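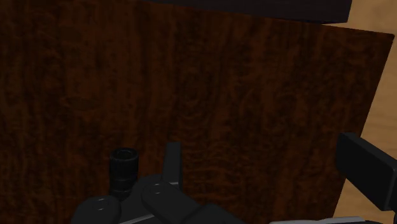
Open day at the Lockyer veneer works, Flindholm

Posted Dec 3, 2024

Lockyer opens its mill to visitors twice a year, once in March and once before the winter shutdown. I went to the winter one. Parking is in the field across from the main gate, and you sign in at the old weighbridge office, where they hand out ear plugs and a visitor badge.

Our group had 22 people in it, mostly furniture makers, plus a few students from the college at Jidside. The guide was Ashton Quinlan, who runs the slicing line and has been at the mill since he left school.

The log yard

We started outside. Logs are kept under sprinklers so the ends don't split. Most of what was there was walnut and cherry, with a small stack of sapele near the fence. Quinlan showed us how he reads the end of a log and decides which face to open first. He said he still gets it wrong on crotch pieces, where the grain runs every which way.

The vats and the slicer

Before slicing, the halved logs are cooked in hot water. Cherry gets a day or so and walnut much longer. The vat room smells strongly of wet bark and the floor is slippery, so wear proper shoes.

The slicer is a Vekent, bought used and rebuilt on site. It was running walnut when we came through. Sheets come off the knife and two workers stack them in the order they were cut, which matters later if a customer wants matched panels. It's loud enough that Quinlan saved his explanation for the corridor.

Drying and grading

The dryer is 135 feet long and we walked the full length of it. At the far end the sheets are clipped, measured and graded under daylight lamps. Figured sheets are set aside and sold by the bundle. I asked about small orders, and the minimum is 4 bundles unless you collect.

Practical notes

The tour took longer than the listed time, and we finished in the sample room with coffee. Offcuts were on sale by the door, cash only. There are stairs between the vats and the slicer and no elevator. Booking for the March tour is by phone through the front office.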